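From: Muthoni Nyamweya
To: founders-list
Subject: Re: [founders] Trekar spring intake, who's applying?

Godfrey Laizer wrote:

> Trekar have opened their spring intake and I think a few of us should
> go for it. It's 17 weeks, there's a desk in the Pusard building, and
> you get a mentor from one of the partner firms. They say 368 teams
> have been through it so far. In return they take a small slice of the
> company, to be agreed at the end. Obadia and I are putting in a form
> for Clurkine this week. Subira, Muthoni, are you in?
>
> Godfrey

Godfrey,

Thanks for passing it on, but I'm not in yet, and I'd like to ask a few things before anyone else signs.

Start with the 368. Been through it and done what? I went over their site last night and I can't find a list of the teams, only a wall of logos, and a fair number of those belong to the partners. I'd want to know how many are still trading two years on. If they have that number and it's any good, I'd expect it on the front page in large type.

Then the slice, "to be agreed at the end". At the end of 17 weeks you've used their desk, met their people and told your family you're on the programme. That's a poor moment to start haggling over shares. Zawadi had something like this with a different outfit a few years ago and it cost her a solicitor and most of a summer. Zawadi, please correct me if I've got that wrong. I'd ask for the percentage in writing now, with the paper it will be written on, and if they won't send it I'd take that as my answer.

Mentors. The form says each team is matched with "a senior figure". Matched by whom, and for how many hours? At the last thing I did, my senior figure was on the phone in the car park for most of our first meeting and had left the company by the third. He was perfectly nice. He told me to think bigger.

I'm also not sure what the demo day is for. Their page says around 400 people came to the last one, but it doesn't say how many of them had money to put in. I've stood in rooms like that and the crowd was mainly other founders and people who sell office chairs. Heydari went to one of Trekar's in May and came back with 20 business cards, and as far as I know the only one who rang back wanted to do their payroll.

I don't doubt that a desk in the Pusard building is pleasant. But Clurkine already has a desk. What you two need is a second paying customer, and I can't see which of the 17 weeks that's meant to happen in. The timetable has a lot of "story" in it.
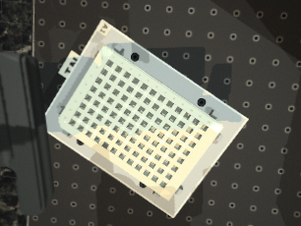
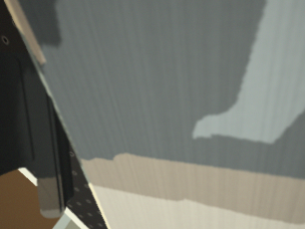

So, my suggestion. Before you send the form, write to Trekar and ask for three things: the share they want, the names of five teams from two intakes back, and the mentor's hours. Ring the five teams yourselves. Don't let Trekar choose which ones. If they come back with straight answers I'll eat my words, and I may even apply.

Subira, I know you're keener than I am, and you've done one of these more recently than me. Did you get anything from yours that you wouldn't have got from a month of cold calls? I'm asking because I'd like to know.

And Obadia, does the form make you sign anything about the code? I got as far as page four and lost patience.

Muthoni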